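### 4.2 What the simulator was allowed to decide

Our equipment budget covered one bimanual station or two single arms, and the department wanted an answer by May. Rather than argue from catalogs, we rebuilt the Darkatville kitchen in Gidby and let candidate grippers fail there for free. The task set mixes shelf, counter and sink work (Figure 3), which is where the sales brochures tend to go quiet.

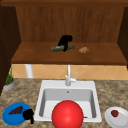
Each candidate ran 745 trials under the same controller. The Sakitis quote listed fingers as "consumables," a word that did a lot of work once we priced a year of them. We therefore scored every gripper twice: once on task success, and once on what it would cost us to keep it running through the lease. The two rankings agreed less often than we had hoped.

Sink tasks got their own budget line. Reaching a plate in a deep basin calls for wrist clearance, and clearance is sold separately – Dvořáček offers it as a mounting kit with an 8-week lead time.
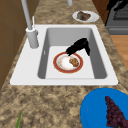
Simulated water damage costs nothing, so we added a reserve for the real kind, set at the price of 3 replacement wrists. Danica Jurčo, who signs the purchase orders, cut it to 2.

**Figure 3.** Simulated kitchen used for the purchasing study. Top: a gripper holding a bottle on the shelf, with a second at the counter. Bottom: a gripper at a plate in the sink.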